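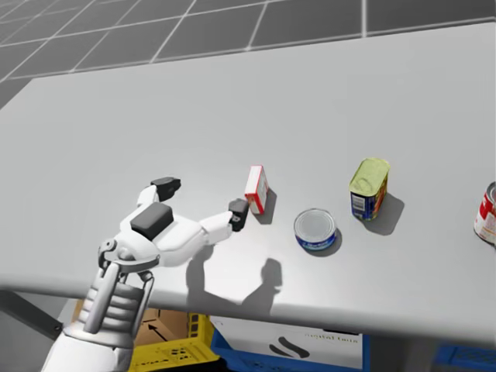
Culto Manipulation Forum
Board: Data Collection and Annotation
Thread: Proposed acceptance rules for simulated grocery demonstrations

ofashola
Moderator
Colleagues,
The August collection round for the grocery task closed with 988 simulated episodes submitted. Of these, 62 were returned to operators under the present rules. Several of you have written to me to say that the rules are unclear, and I agree that they require revision before the next round opens.
I propose the following for discussion.
An episode begins with the hand clear of every item and ends when the selected item has been released and the hand has withdrawn.
Contact with an item other than the selected one is to be marked in the contact field. It is no longer grounds for return.
Episodes in which the operator pauses for longer than 3 seconds before first contact are to be trimmed and resubmitted.
Please post objections in this thread so that they are on record.
Obinna Fashola

tabletop_lena
Thank you for opening this. I support the first two points and object to the third. A pause before contact is frequently the most informative part of the demonstration. With a small upright box the operator has to decide between a pinch from the side and a grasp from the top, and the hesitation is where the fingers are arranged. If we trim it, the policy receives an approach and then a grasp with the hand already shaped, and no account of how it came to be shaped that way.

rkv_ops
I must disagree with the previous poster. I reviewed a large share of the returned episodes. Most long pauses were operators adjusting the headset or waiting on the network. The fingers did not move at all. A policy trained on such material learns to stop short of the object and remain there. Our group saw precisely this with the Fendero set last year, and the remedy was to remove the idle segments.

tabletop_lena
I do not dispute that idle segments exist. My concern is with a rule that treats all pauses alike. Would you accept a threshold on joint movement? If the finger joints are moving, the segment stays.

rkv_ops
That would be acceptable, provided the threshold is computed from the log and is not left to the annotator.

hmarsh
May I raise a separate matter. The acceptance rules say nothing about item spacing. In the Venter layouts the cans and boxes are placed in a row with generous room between them, and the operators have become very good at that row. Shelf and pantry conditions are seldom so orderly. I would ask that at least a portion of the next round use closer placement, including items that touch.
The low cans deserve attention as well. A squat can offers very little side surface, and operators tend to press down on the lid and drag. The simulator permits this. I doubt that the physical hand would fare as well on a real table.

ofashola
Moderator
The point on spacing is well taken. The layouts were fixed for this round so that results could be compared with the earlier one, but there is no such requirement for the next. As to the low cans, please forward 7 episodes showing the dragging behavior and I will ask the simulation group to examine the friction settings.

clovex_user
With respect, I would caution against changing the layouts and the rules in the same round. Should success rates fall, we will be unable to say which change was responsible. The Clovex export also assumes a fixed item order, and closer placement will break the labels until that is corrected.

hmarsh
The export can be corrected in an afternoon. I do not regard it as a reason to collect another full round of the same row.

clovex_user
It was estimated at an afternoon the last time too — we lost most of a month. I maintain my objection and ask that it be noted.

ofashola
Moderator
Noted. The revised position is as follows. The first two rules stand as written. The third is amended so that a pause is trimmed only where the logged finger joints are idle, with the threshold to be supplied by rkv_ops. Layout changes remain open, and I would welcome further comment, in particular from the operators themselves.

desk4_operator
Speaking as an operator, I would favor closer placement. I would also request that the contact field be filled automatically. When the hand is low over the table it is often difficult to tell from the headset view whether the back of a finger has brushed a neighboring item, and two of us reviewing the same episode have marked it differently.

rkv_ops
Seconded. The simulator already records contacts. I will attach the field mapping when I post the threshold.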